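이번 호 장비 이야기: 트루키스 그리퍼 키트, 한 달 써 본 소감

지난 호 끝에 살짝 예고했던 그 물건입니다. 트루키스(Trukis)의 소형 그리퍼 키트요! 메일로 "그래서 샀어요, 안 샀어요?" 하고 물어보신 분들이 계셨는데, 샀습니다. 제 돈으로요. 3월에 예약을 걸어 놓고 잊고 있다가 여름이 되어서야 받았는데, 그동안 결제 취소 버튼 위에서 손가락이 몇 번이나 왔다 갔다 했는지 모르겠어요.

상자를 열면 링크 판, 손가락, 나사 봉지, 손목용 소형 카메라, 그리고 아주 얇은 설명서가 나옵니다. 설명서는 17쪽인데 그중 여섯 쪽이 안전 주의사항이에요. 조립 순서는 그림으로만 되어 있고, 왼쪽 링크와 오른쪽 링크가 그림에서 거의 똑같이 생겨서 저는 한 번 뒤집어 끼웠습니다. 다 조이고 나서 손가락이 비스듬히 벌어지길래 불량인 줄 알고 문의 메일까지 반쯤 썼다가 지웠어요(부끄럽지만 적어 둡니다). 혹시 조립하실 분은 판 안쪽에 찍힌 작은 점을 먼저 찾으세요. 점이 안쪽으로 마주 보면 맞는 겁니다.

조립 시간은 저 같은 사람 기준으로 저녁 한나절. 손이 빠른 분이면 훨씬 덜 걸릴 거예요. 나사는 육각인데 동봉된 렌치가 좀 무릅니다. 집에 괜찮은 렌치가 있으면 처음부터 그걸 쓰시고요. 팔은 제가 원래 쓰던 훌투라리(Hulturari) 중고 팔에 달았는데, 어댑터 판은 따로 사야 합니다. 이게 상품 페이지 맨 아래에 작은 글씨로 적혀 있어서 좀 얄미웠어요. 저는 어댑터 하나 때문에 일주일을 더 기다렸습니다.

소프트웨어는 누루베티(Nuruvetti)라는 프로그램이 딸려 옵니다. 설치는 쉬워요. 첫 화면에서 포트를 고르고, 그리퍼를 끝까지 열었다 닫으면 영점이 잡힙니다. 그런데 노트북이 절전 모드에 들어갔다 깨어나면 영점이 날아가요! 세 번째 당했을 때는 소리를 질렀습니다. 지금은 그냥 절전을 꺼 놓고 씁니다. 카메라 화면은 프로그램 한쪽에 같이 뜨고, 지연은 제가 느끼기에 작업할 만한 정도입니다. 다만 화면 크기를 바꾸면 버튼 글자가 겹쳐서 "열기"가 "얼기"처럼 보여요. 다음 판에서 고쳐 준다고 하니 기다려 봅니다.

그럼 뭘 시켜 봤느냐. 블록 쌓기는 다들 하시니까 건너뛰고, 저는 평소에 제일 귀찮아하는 일, 그러니까 데스크톱 본체 안을 들여다보는 쪽으로 가 봤습니다. 낡은 본체를 열어 놓고 손끝을 원하는 자리까지 얼마나 곱게 데려갈 수 있는지가 궁금했거든요. 이런 데서는 힘보다 폭이 문제예요. 손가락이 아무리 얌전해도 양옆으로 뻗은 링크가 넓으면 옆에 서 있는 부품부터 건드리게 되니까요. 처음에는 속도를 기본값으로 뒀다가 겁이 나서 제일 느린 단계로 내렸고, 그 뒤로는 쭉 그 단계만 씁니다. 느려요. 정말 느린데, 커피를 마시면서 지켜보기에는 딱 좋습니다.

제가 재미있었던 건 시점이에요. 위에서 내려다보면 다 보일 것 같은데 막상 제 머리가 조명을 가리거든요. 손목 쪽 카메라로 보면 CPU 소켓과 그 옆에 줄지어 선 커패시터가 훨씬 가깝게 느껴집니다. 대신 그리퍼 자신이 화면 아래를 크게 차지해서, 아래쪽 메모리 슬롯은 일부가 손에 가려져요. 이건 각도를 바꿔도 완전히 해결되지는 않더라고요. 카메라 받침이 조금만 더 높았으면 싶습니다.
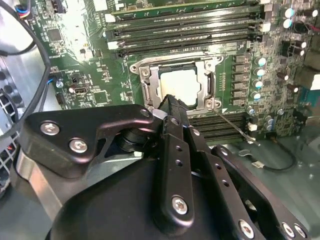
키트만 사면 바로 쓸 수 있나요?
로봇 팔과 어댑터 판을 따로 갖추셔야 쓸 수 있습니다. 키트에는 그리퍼와 카메라, 프로그램 이용권까지만 들어 있어요.

가격은 제가 살 때 어댑터를 빼고 147달러였습니다. 배송비는 별도고요. 싸다고는 못 하겠는데, 같은 크기의 완제품을 알아보다가 창을 닫아 본 분이라면 고개를 끄덕이실 거예요. 바시슈트(Vashisht)에서 나온 비슷한 키트도 후보였는데 그쪽은 카메라가 빠져 있어서 접었습니다. 손가락 모양만 놓고 보면 그쪽이 더 예쁘긴 해요.

사후 지원은 의외로 좋았습니다. 영점 문제로 메일을 보냈더니 빔라 티와리(Bimla Tiwari)라는 담당자분이 하루 만에 답을 주셨고, 시험판 파일도 같이 보내 주셨어요. 아직 안 깔아 봤습니다. 깔아 보고 다음 호에 쓸게요.

아, 그리고 예비 손가락은 꼭 같이 주문하세요. 따로 시키면 배송비가 손가락 값이랑 비슷하게 나옵니다. 저처럼 조립하다 나사를 굴려서 책상 밑을 기어 다니실 분은 나사 봉지도 하나 더요. 써 보신 분 계시면 이 메일에 그대로 답장 주시고, 특히 다른 팔에 달아 보신 분은 어댑터를 어떻게 하셨는지 꼭 좀 알려 주세요!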